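Redmont Housewares Brings Hand-Washing Guide to Renters Without Dishwashers

UNDEN -- 25/07/2022 -- Redmont Housewares today released a free printed guide to washing dishes by hand, written for renters in older buildings where kitchens have no room or plumbing for a dishwasher.

The guide runs 30 pages and will be handed out at the company's Unden store and mailed on request. A first printing of 500 copies is ready now. A second printing is planned for November, with Spanish and Korean editions to follow.

"Most of the questions we get at the counter are simple ones," said Kendra Bouchard, who manages the store. "How much soap, how hot the water should be, when to throw a sponge away. We wanted one place to send people."
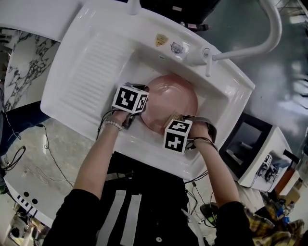

Redmont staff collected questions from 137 customers last winter and used them to set the order of the chapters. Grease came first, followed by stained cups and cookware with burned-on food. The guide also covers hard water, drying racks and how to keep a drain clear in a building with old pipes.

Yoon-hee Um, who wrote the text, said she kept the advice to supplies that most households already own. No Redmont product is named outside the back cover.

"People in small apartments do not have shelf space for six kinds of cleaner," Um said. "Dish soap, baking soda and a decent brush will handle most of it."

One chapter deals with plastic dishes, which tend to hold on to oil and can scratch if scrubbed too hard. It suggests wiping off grease before washing and testing any scrubbing pad on the underside first. 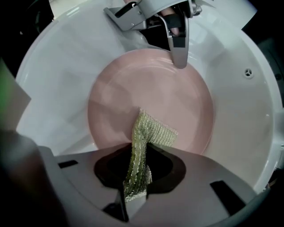

A round pink plate and a green mesh scrubbing pad in a white sink.

Ferhat Baysal, a landlord with 2 buildings in Unden, has asked for copies to give to new tenants at move-in.

Copies are free while supplies last. Requests by mail should be sent to the Redmont Housewares store in Unden, attention Yaryna Pavliuk -- please include a return address and the number of copies needed.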